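Buying grippers on a small budget: a talk with Leidy Huanca

Leidy Huanca has one eye on the clock when we sit down. Wednesday, late afternoon, a supplier call coming up. She plans equipment for Pisum, a small outfit that wants robots to fold laundry in ordinary homes, and April is when next year's money gets fixed. So we go fast.

First question, the obvious one. Why no robot arms on the shopping list?

"They're on it. Page 2. Everyone wants to see an arm in the first quarter and I keep moving it back." An arm needs a stand, power, somebody to watch it, somebody to fix it. The hand-held grippers need a person and a bed. "We can get a lot of folding recorded before we have to own anything heavy."

The plan she's pushing has 12 pairs of grippers. Her first draft had 30. Imad Abou Jaoude, who signs off on spending, sent it back the same day with a single line asking who was going to hold them all.

"He was right, I was annoyed for a day. We don't have the people. A pair sitting in a case is money sitting in a case."

Pairs, she says, always pairs. Folding is a two-handed job, and she has seen budgets from other groups priced by the single unit and then doubled in a panic. Same with chargers, cases and memory cards. Price the whole kit or don't bother.

What wears out? She answers before I finish. Pads. Fingers after that. Screws work loose and go missing, so there's a line for screws, a tiny one, and a line for the right driver to go with them. She wants spare pads delivered with the first order and not three weeks behind it.

"Alper lost most of a week waiting for pads. Alper Tatlı, he runs our home sessions. He had people booked, all of them had to be called. The pads cost nothing compared to that week."

She quoted with two suppliers, Dogar and Skarnon. Dogar was cheaper per pair. Skarnon would put the repair time in writing. She went back and forth and hasn't fully decided, that's what the call is about. What she won't do is split the order between them, becuase then there are two sets of spares and two ways of training people.

The other big line is homes. Renting a studio and dressing it up as a bedroom came out dearer than paying households for their time, and she thinks the studio would have been worse anyway. Too tidy. Flat gray bedding, all the same shirts.

"I want people's own sheets. Patterned, stretchy, whatever they've got. And dark clothes, black knit especially, the folds hardly show. If we only train on white towels we'll pay for it later."
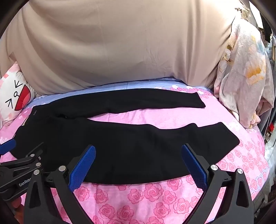 What she would tell a first-time buyer

Start with the hours, she says. How many hours of folding do you need and who is doing it, then count the hardware backwards from there. Most people begin with a catalog.

Put travel in. Put the household payments in their own line so they don't get raided when something breaks. Hers did get raided once, Gisela Rothe in accounts caught it.

Try a pair on loan, with real trousers, long ones. Long legs need a lot of reach and a demo on a hand towel tells you very little about that. Skarnon lent her a pair, Dogar wanted a deposit.

And the arm? She laughs. "Page 2. Ask me when the pads have come in."

Does she keep money back for surprises? A bit, yes, though she won't say how much while the quotes are still open. Her phone is already buzzing at this point. She picks it up, mouths the word Dogar and goes out in to the hall to take it.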